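Notebook - September, started 7:40 am, finishing this after lunch

Paste trials, continued from the last entry. Sample book is at 781 as of last night. Skipping the backlog for now, writing up today's while I still remember it.

Mixed a fresh batch of the wheat paste first thing. Same recipe as before but strained twice. First strain through the coarse sieve, second through the old muslin. Still got lumps. I think the lumps are from adding the flour too fast and not from the straining at all, so tomorrow slurry it cold first and then heat. Wrote that on the lid of the tub too so I don't forget.

Let it stand 4 hours under a damp cloth. Skin formed anyway. Peeled it off, used what was underneath.

Strips hung on the test boards:

Pudetti stock, the heavy one - soaked 4 minutes, booked, hung. Expanded more than I wanted across the width. Seam was tight when wet, gap by the time it dried. You could get a fingernail in it. Not good enough for a customer.

Pudetti again, soaked longer - worse to handle, tore at the top corner when I lifted it. Gap smaller though. So it's finishing its stretch before it goes up, which is what Eamon said back in the spring and I didn't listen.

Foley lining paper, hung crosswise underneath, then Pudetti on top - best of the lot. Seam stayed shut. Costs an extra half day because the lining has to dry right through. I'd quote it that way every time from now on and let people argue.

Udia ready-mix paste, straight from the tub - grabs way too quick. Had no slide at all, couldn't match the pattern. Thinned it with a little water, better, but then it wept out of the seam and left a shine on the face. Sponged it off. Shine is still there if you get down and look along the wall toward the window. It may fade. I doubt it.

Note on the seam roller: stop using the hard one on anything embossed or with a soft print. It leaves a track. Use the felt one or just a brush. I've said this before in here and then picked up the hard one again this morning like a fool. 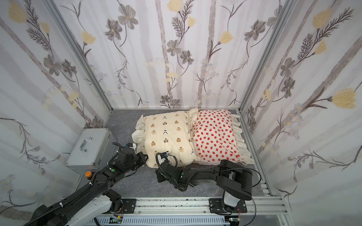
Corners. Still the thing that eats the time. Tried wrapping a full strip round an inside corner again and it pulled away in the angle as it dried, same as last time. Went back to cutting it so only a sliver turns, then a new plumb line and overlap the next piece. On a stripe the overlap shows if the corner is out of true, and every corner in this town is out of true. On a busy flower print you can lose a lot. Should put that in the notes we give customers, picking a stripe for an old house is asking for trouble.

Plumb line first, always. Don't trust the door frame, don't trust the ceiling. I started off the door frame on the Gurkulholm job and by the third wall we were leaning so bad the owner noticed from the yard.

Blades - changed every strip on the heavy paper, every second on the lining. Anything less and it drags when wet. We're going through a box fast. Need to order, and get the snap-off kind this time, the others don't fit the good handle.

Size coat. Bare plaster on board C was sized last night, board D wasn't. D sucked the paste dry before I could slide the strip an inch. C was fine. No surprises but good to have it side by side for the new people. Keep both boards, don't scrape them!! Someone scraped the last pair.

Eamon Hegarty came by at 11 with the meter and took readings on the boards by the sink. Damp side is still too damp. He thinks it's the pipe, I think it's the wall. Either way no more hanging over there until it comes down, the results don't mean anything. Crossed out strips 4 and 5 from last week on the sheet for that reason.

Also from Eamon: the Gurkulholm people want a price on the back bedroom, lining included. Existing paper is two layers, maybe three, top one painted. That's a steamer job. Score it lightly, don't gouge, the plaster underneath is soft and we'll be filling for days. I'd allow a full day just to strip and tell them so up front.

Paste brush is shedding. Found bristles under two strips. Picked out what I could with tweezers, the rest made little ridges. New brush or soak this one overnight and comb it out. Try the soak first.

Label numbers: today's strips go in the book as 800 to 814, leaving the gap after 781 for the backlog. Write on the BACK, in pencil. Ink came thru on the pale ones.

To do
- cold slurry test, one small pot
- order blades, felt roller sleeve
- lining on board E tonight so it's dry for the morning
- ask Eamon about the pipe again
- price for Gurkulholm, don't undercharge for stripping
- wash the buckets. properly. there's old paste in the bottom of the blue one and it smells

4:15, lining is up on E. Window shut, heat off, leaving it to dry slow.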